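Two-arm hose joining cell keeps dropping out at the push - long post, sorry
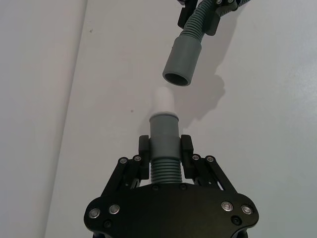
1. What went wrong

birgit_f wrote:
Hello everyone, and thank you for letting me join! I look after a small bench cell at our shop in Zumham, with two arms and a parallel gripper on each. One holds a gray corrugated hose with a white plastic tip in the cuff, the other holds the second hose with an open cuff, and the job is to bring them together and push. Simple enough for a person, and my brother-in-law Arne can do it while talking about soccer.

For most of March it ran nicely. Then it started failing at the push. The upper cuff comes down, touches the tip on one side, the hose gives, and the whole thing folds over. Sometimes the arm stops with a force fault, which is fine. But 3 times it did not stop. It kept pressing, the lower hose slid down between the pads, and the upper gripper came to rest against the lower one. On the last of those, Reinhold had his hand on the bench, closer than I like to think about. He is fine, he was annoyed mostly, but I switched the cell off and it has been off since.

I have the force limit at 82 in the controller settings. What would you look at first?

2. Replies

gerdw_bench wrote:
Welcome Birgit, and I'm glad Reinhold has all his fingers. Leave it off, you did the right thing.

My money is on the pads. You are squeezing a smooth cuff, and smooth plastic in a smooth pad will creep the moment the push is a little crooked. We had the same trouble on an Albers cell years ago (filler necks, not hoses, but same idea) and glued a thin rubber strip on the pads. Never looked back. Gerd Wendt, for those who remember me from the old board.

tuvavar_user wrote:
I don't agree with Gerd on this one, much as I like him. If the hose slips, the force never builds up, so the limit never trips. Rubber pads hide that. The real fault is that the program only watches force and doesn't care how far the arm has traveled. Give it a travel limit: so many millimeters past first contact and it stops, no matter what the force says. I'd put that in before touching anything mechanical.

gerdw_bench wrote:
Well, you can do both, can't you? But a cuff that creeps will give you bad joints all day long, travel limit or no travel limit. She wants parts at the end of it.

annelore_d wrote:
Can I be the grump here? You are both tuning the process, and the thing that scared me was the hand on the bench. A force limit in a program is not a safety function. Neither is a travel limit. Birgit, is there a guard or a light curtain, and does it really stop both arms or just the one? I've seen a cell where the second arm was added later and nobody wired it into the stop circuit. Please check that with the arms slow and a long stick, before any rubber strips.

birgit_f wrote:
Oh dear. Annelore, I went and looked, and you are right. The second arm came later, and the door switch stops only the first one. I felt quite sick reading the wiring sheet. We have an electrician from Bester coming to do it properly and test it with us, and the power stays locked off until then.

On the other question, I measured the cuffs while I was at it. The newer batch is a touch slimmer than the old one, and we have around 700 of them on the shelf - so Gerd may have a point about the grip, and I'll try his strip once the cell is safe. The travel limit goes in too. I'd sooner have it and not need it.

tuvavar_user wrote:
Good result. Slimmer cuffs would do it. I still say travel limit first, strip second :)

annelore_d wrote:
Stop circuit first! Then you two can argue as long as you please. And write down the test, Birgit, with who did it and when. It saves a lot of head-scratching the next time somebody adds an arm.

Comments (2)

arne.frerichs: For the record, I can also do it while talking about handball.

hosepipe_harry: Same fault on ours, slipping cuff and all. Did the rubber strip leave marks on the plastic?

Related topics
- Gripper pads for soft or ribbed parts
- Door switch only stops one arm, how to find out
- Force fault on insertion, arm drifts sideways
- Tuvavar controller: setting a travel limit after contact
- Checking incoming parts when the supplier changes a batch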